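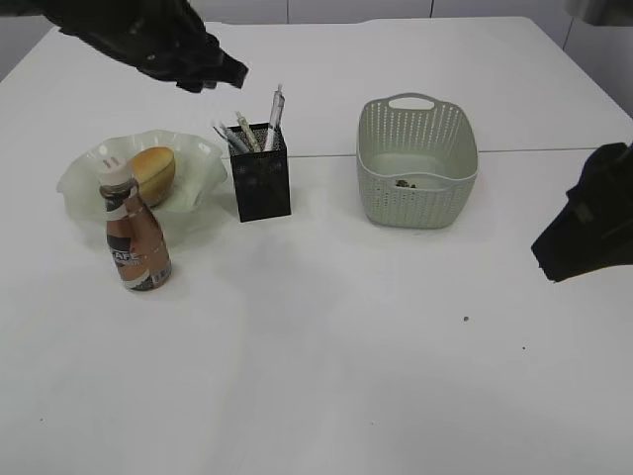
*Slide 1. White table with a glass bowl and a pen holder.*

**Measuring late snow at home, Perovby hall, 18 Mar 2021**
Koen Verbruggen

- Thank the hall, then start. Questions at the end, 10 minutes.
- Spring snow is hard to measure. The ground is warm, so the bottom layer melts while the top is still building up.
- Two people in the same street can report very different depths. Ask who has seen this.
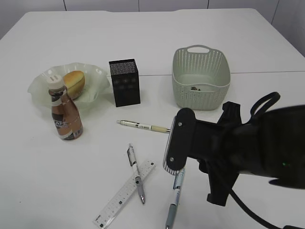
- Grass gives a reading that is too high. The snow sits on the blades with air underneath.
- Tarmac gives one that is too low, mostly from melting.
- Put the board out the evening before and mark the spot with a cane. I lost mine under a drift at Ikine.

Main example: the Palance road, last May. I had 7 cm on the board at breakfast and 4 cm by mid-morning, with snow still falling. Both figures are right. Write the time next to each one.
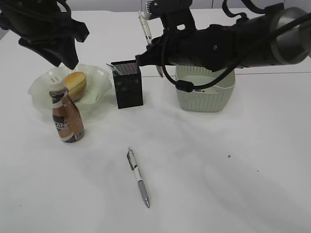

- Read no more often than every 6 hours, then clear the board. Clearing it every hour pushes the total up.
- Take several readings across the board and use the average.
- If it is blowing, say so in the notes column. 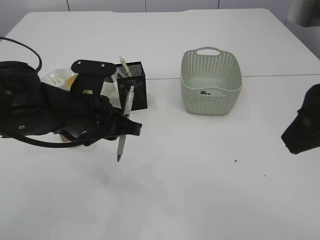 The board can be any flat piece of wood painted white. Dark paint warms up in weak sun and spoils the reading. Mine is two pieces side by side, with a thin join like the one across the table on the slide, and that does no harm if both halves are level. Keep it away from fences and the house wall.

- Show the Cao record sheet and hand out copies.
- Rain gauge next time. Take questions.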